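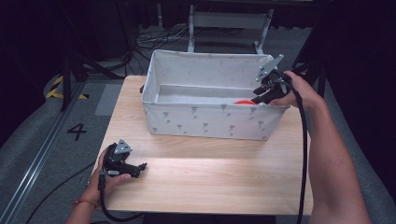
White fabric box with the small grey print, on the pale table

Storage and Tidying > Boxes, baskets and shelving
Thread: Fabric box with sagging sides, worth stiffening or just replace it?

marrowfat
Posted 7.40 pm
Photo is at the top of the thread. The box is one of a set I bought from Brusdale in December to go in a low shelf unit. They came folded flat. They're fine in the shelf, where the uprights hold the sides up, but I've started using this one on the table as a sorting box and the walls go soft and lean about. It's not terrible. You can see the sides dip a bit between the corners. My problem is with lifting it when it's got things in it, as the long sides bow out and small stuff slides to the middle.

Three things I'd like to know.
Has anyone stiffened one of these and did it last?
Can they be washed, or does that finish them off?
Is there a rectangular one this sort of size that holds its shape properly?

I don't want plastic if I can help it. The grandchildren's toys go in it and it gets carried up and down stairs.

tinlid
Posted 7.58 pm
I have the same kind, not sure if same make. Mine has a pocket sewn into each side with thin card in it. The card is what goes. Feel along the top edge of the long side, and if you can bend it with one finger the card has had it. On mine you can unpick a couple of stitches at the top, slide the old card out, put something better in and sew it up again.

I used the back board out of a clip frame. Been in a good while and no sagging.

marrowfat
Posted 8.06 pm
Thanks. There's something in there but it's very thin. Does it make the box heavy?

tinlid
Posted 8.11 pm
Slightly. You won't notice it on the short ends. It also doesn't fold flat any more, well it does but the board wants to spring back.

Ockerby
Posted 8.15 pm
I wouldn't bother. These are made to sit in a cube unit and that's all they're made for. By the time you've unpicked it, found board, cut it to size and sewn it up you've spent an evening on something that costs very little new. Get a proper box with a frame and use the fabric one for socks.

tinlid
Posted 8.19 pm
It took me half an hour a side and I had the telly on. Hardly an evening.

Ockerby
Posted 8.21 pm
Four sides and a bottom. That's an evening.

tinlid
Posted 8.22 pm
I only did the long sides.

hessian_and_twine
Posted 8.34 pm
On the washing question: sponge it, don't machine wash it. I put one through on a cool wash without thinking about what was in the walls, and it came out with lumps of wet pulp in the bottom corners. There was no getting it out. If you do take the card out first then it'll wash like any cotton bag, but check the base as well. The base on mine was a loose panel covered in the same cloth, and on others it's stitched in.

For a sponge down, warm water and a little washing-up liquid, then stand it open somewhere airy. Don't put it back in the shelf damp or it'll smell.

White ones show everything, mind. The grey print helps a bit. Are those little trees? I had a set with the same sort of thing on the front and could never decide.

marrowfat
Posted 8.41 pm
I say trees. My daughter says flowers. The listing called it "Sevatar grey" which was no help to anyone.

Will go with the sponge. There's a mark on the base from a felt pen with the top off, and I doubt anything will shift that.

hessian_and_twine
Posted 8.44 pm
Try a dab of surgical spirit on a cotton bud, on the underside first in case it lifts the colour.

PlumLane
Posted 9.02 pm
Going back to the first question, you don't need to unpick anything. Cut a liner. One long strip of corrugated plastic sheet, the stuff estate agents' boards are made of, scored at the corners and stood round the inside. The box holds it up and it holds the box up. When you want to wash the box you lift the liner out.

I did this on all of mine. The sheet came off an old sign, so it cost nothing. You do lose a little room inside and you see the plastic from above, which bothers some people. I cut it 12 mm lower than the wall so the cloth edge still shows.

Ockerby
Posted 9.09 pm
OP said no plastic.

PlumLane
Posted 9.12 pm
OP said no plastic box. It's a liner. Thick card would do the same job if it has to be card.

marrowfat
Posted 9.20 pm
I don't mind a liner. What I don't want is a hard edge at toddler face height. How do you deal with the sharp corners where it's scored?

PlumLane
Posted 9.25 pm
Score on the outside and fold away from the cut, then the corner's rounded. Where the two ends meet, overlap them on a long side and tape. Cloth tape, parcel tape peels after a while. Put the join at the back.

quietstairs
Posted 9.47 pm
Different view. I think the soft sides are useful for toys. We had stiff ones and the children stood them on end, climbed in, sat on them, and then they were broken, with wire or board sticking out. The soft ones just collapse and you pull them up again. For carrying upstairs I'd put less in. If small things are sliding to the middle then it's overloaded or it's the wrong box for small things.

We use drawstring bags inside the box, one for bricks, one for the farm animals, one for play food. Tidying up is then two steps, into the bag and bag into the box, and I'll admit the second step gets missed.

Ockerby
Posted 9.53 pm
Agree about wire frames. I had one go through at the corner. The ones I meant have board all round with a bound edge.

marrowfat
Posted 9.58 pm
Bags might be the answer for the bricks at least. What I was using it for on the table was a quick clear-up, everything off the surface and into the box, sort it later. It's good for that. Open top, low enough at the front to reach over and drop things in. Bright things you can find again straight off, the orange bit in the right-hand end shows up from across the room. The grey and white pieces vanish against that lining.

quietstairs
Posted 10.04 pm
Then leave it as it is and use it for that.

Sedgeback
Posted 10.31 pm
For a ready-made one that keeps its shape, have a look at Jivell. They do a rectangular box in a heavy canvas with a stitched-in base. I've got two holding wool. No board in them at all and they stand up by themselves. The drawback is they don't fold and they take up a shelf even when there's nothing in them. I paid more than I meant to.

I'd avoid the Ferraro ones. I know people like them. Mine came with the base smaller than the opening, so they look smart in the photos and rock on the table.

tinlid
Posted 10.36 pm
My Ferraro doesn't rock. Is your base panel in the right way up? There's a seam allowance on one side and if that's underneath the whole thing sits on the seam.

Sedgeback
Posted 10.52 pm
Just went and looked. One was in upside down. The other wasn't and still rocks. So half a point to you.

brackenhurst
Posted 11.15 pm
I run the toy library at a playgroup and we've got shelves and shelves of these, so for what it's worth:

Card-walled fabric ones last us about a year of being dragged about. The card goes at the bottom edge first, where it's been lifted from one side. Lift from both ends with your hands under the base and they last far longer. We've stopped bothering with board inserts in all but the ones for jigsaws.

Measure before you buy a replacement. Makers change the size without changing the name. We reordered what was supposed to be the same box and it was 30 cm wide on the label as before, but the height had gone up and it wouldn't go under the shelf. Our shelf bay is 102 cm across, which takes a row of the old ones neatly and leaves a silly gap with the new.

As for what to put in a soft one: dressing-up clothes, soft toys, wooden food. What not to put in: anything you have up to 1000 of. Beads, pegs, those little interlocking discs. They work into the bottom seam and you never see them again until you turn it inside out.

marrowfat
Posted 11.22 pm
Very useful, especially lifting from the base. I've been picking it up by the long sides, which explains the bowing. There are definitely pegs in the seam.

Ockerby
Posted 11.26 pm
So the verdict is buy a new one.

tinlid
Posted 11.27 pm
The verdict is new card.

PlumLane
Posted 7.05 am
Liner.

marrowfat
Posted 8.30 am
I'm going to try the liner in thick card first, as I've got the carton a bookcase came in and it's good stiff stuff. Long sides and ends in one strip, cut lower than the edge like PlumLane said, join at the back. Bricks are going into a bag. If it's no good I'll unpick it and do it tinlid's way, and if that fails I'll look at the canvas one.

Felt pen: surgical spirit took it from blue to pale blue. Base panel is now in the other way up.

hessian_and_twine
Posted 8.48 am
Pale blue is as good as you'll get. If you're drawing round the box for the liner, measure the inside with the base panel in, as it lifts the floor a few millimetres and the strip will stand proud otherwise. I had to trim mine twice.

marrowfat
Posted 8.55 am
Noted, will measure with it in.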